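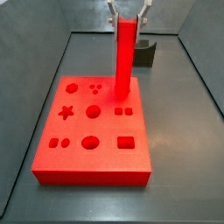
*A red shape-sorter board with star and hexagon cutouts.*

## Market note: Surnora slips under support

February 20, 2026

Surnora had a weak week. The coin closed lower on three days in a row, and on Thursday evening it went below the 1,064 level that many of us had on our charts since November. It came back above this level for a short time during the night, but the buyers did not stay, and this morning it is again below.

I wrote in the last issue that I expected a quiet week, so I was wrong about this. The move down started on Tuesday with small sales in the European morning, and then it became faster when the American session opened. There was no big news behind it. Xuân Vương, who watches the order books for us, saw large sell orders coming in pieces of equal size, and he thinks one holder was reducing a position with a program. I find this possible, but I cannot prove it.

What is important now is the weekly close on Sunday. If Surnora finishes the week under support, the next area where I see interested buyers is the low from November, and between here and there the chart is quite thin. If it finishes above, then the week will look like a false break, and the sellers who came late could be forced to buy back. I do not have a strong opinion between the two. My own position is small and I did not change it.

The daily averages tell the same story. The 9-day average has turned down and price was rejected there on Wednesday. Volume was higher on the red days than on the green ones, and this I do not like to see. On the other hand, the funding rates are already negative, and the last time they were negative for so long, the price made a bottom some days later. One case is of course not a rule.

**Wan** had the opposite week. It moved sideways almost without stopping, and Mirjam Coppens asked me by email if it is "dead." I don't think so. A narrow range after a long rise is normal, and the staking changes are still planned for next month. I would pay attention only if it leaves the range with volume — before this, there is nothing to do.

**Ovholm** holders should remember that the old wallet version stops working in nine days. Please move your coins with the link inside the wallet itself, and do not click on links from messages. Dineo Oosthuizen received two false emails this week with a very good copy of the Ovholm logo. Nobody from the project will ask for your seed phrase.

A short answer to Clive Mottram, who wants to know why I use closing prices and not the highs and lows of the day: on small coins one single order can make a long wick, and I prefer to ignore these. For bitcoin I look at both.

Next week Elínborg Juhl writes the note, as I will be in Bokerthorpe for the trading meetup. She will cover the monthly close and the new fee table. Questions for her can be sent to the usual address until Wednesday.

*This note is my personal opinion and not financial advice.*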